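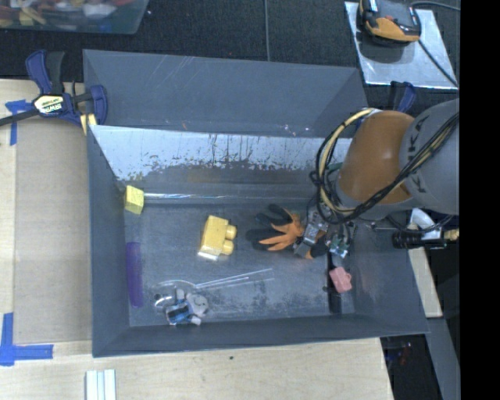
2019-01-28

Equipment planning, bin cell. Notes for Akua and Yaw before the order goes in.

Quotes in hand: Adirer for spare finger sets, 298 each, lead time 7 weeks. Lurnness for the same part, 328 each, from stock. Two sets are enough to reach September if wear stays at the present rate. Leaning Lurnness, as we can't have the hand down for 7 weeks.

Cable dressing at the wrist: want a proper sleeve and a swivel bracket in place of the loose bundle. Yaw to measure the loop with the wrist at both limits. No price yet.

Bin: keep the gray one with sloped walls. Stains on the upper wall may matter for segmentation, so budget a second bin of the same size and compare. Clamp stays. Fixed bracket to the tabletop is cheap, but Afia wants to be able to shift the bin, so deferred.

Small objects: thin items such as the clear spoon are the hard case. Jurkham offers a depth sensor on 9 days' trial. Ask whether the trial covers return shipping.

Not buying: second arm, new controller. Yayra has the service contract and will check what it says on cables before we pay for any.

Open: cost code for the sensor. Ask Ysaline.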